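Wanted: tasters and note-takers for the Wollton soup study
Paid, part-time, spring term

The Wollton Food Archive is looking for people who will eat soup on a schedule and write down what they think of it. We have inherited 303 recipes from church suppers, union halls and one very opinionated bowling league, and we would like to know which of them a person living today would finish. The early results suggest fewer than their authors believed.

The job

You come to our kitchen in Gronlow once a week, on Thursday, at 5:30 in the evening. You are given 2 soups in plain bowls, a spoon, a glass of water and a form. You eat, you write, you go home. The form asks about salt, thickness, smell and whether you would serve the thing to a relative. There is a box for remarks. Please use it. "Fine" is a remark, but if you write it every week we will start to feel you are phoning it in.

Sessions run ninety minutes. Most of that is waiting for soup to cool, so bring a book. The season starts in February and goes on until the last of the chowders.

We also need two note-takers, who eat nothing and type up what the tasters wrote. This is harder than it sounds. Handwriting gets worse as a meal goes on, and by the second bowl some of our regulars appear to be signing prescriptions.

Who we want

Adults of any age who like soup well enough but don't have a theory about it. Cooking experience is neither needed nor held against you. Restaurant critics may apply and will be treated like everyone else, which in our experience they dislike.

You should be able to describe a flavor in your own words. We had a taster last season who compared everything to rain. It was lovely writing and completely useless. 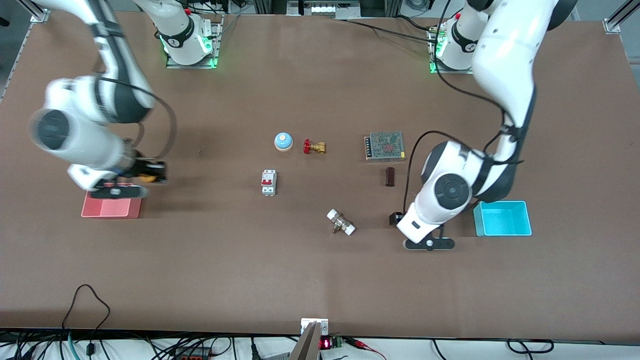

Griet Martens says the form was the part that nearly sent her home after the first night, and that she still can't see why thickness gets five boxes when taste gets a single line. She stayed for the split pea. She would like future tasters to know that the chairs are hard and that a cushion is allowed.

The thickness boxes are under review. The chairs aren't.

Please don't apply if you have a serious food allergy. The old recipes are vague ("a handful of the usual"), and although we list every ingredient we put in the pot, we share our kitchen with a bakery class and can't promise a thing about the air. Vegetarians are welcome on the bean and root vegetable track, which has its own evening plan and, people tell us, better bread.

What you get

Tasters are paid $40 a session, note-takers $55. Bus fare to Gronlow is covered if you keep the ticket. Leftovers may be taken home in your own container, and you may be surprised how often there are leftovers. At the end of the season everyone gets a copy of the booklet with their name in the back, unless they ask us to leave it out. After the year of the fish stock, several did.

How to apply

Send a short letter to Aurelia Dinu at the Archive. Tell her which evenings you can't do, anything you don't eat, and the worst soup you have ever been served, in a paragraph or so. She reads them all and has asked that people stop sending the one about the hospital. For the note-taker job, add a page of something you've typed. It doesn't have to be about food.

There is no interview. If your letter looks promising you'll be asked to a trial bowl, run by Nelu Ursu, who will not tell you what's in it until you've handed in the form. Don't try to guess out loud. It spoils things for the rest of the table.

Letters should reach us before the end of the month. Late ones go in the folder for the cold soup season, and so far we've had trouble filling that.

Contact: Wollton Food Archive, Box 2137, Gronlow. Letters to the attention of A. Dinu. © Wollton Food Archive. Back to top
Last updated: February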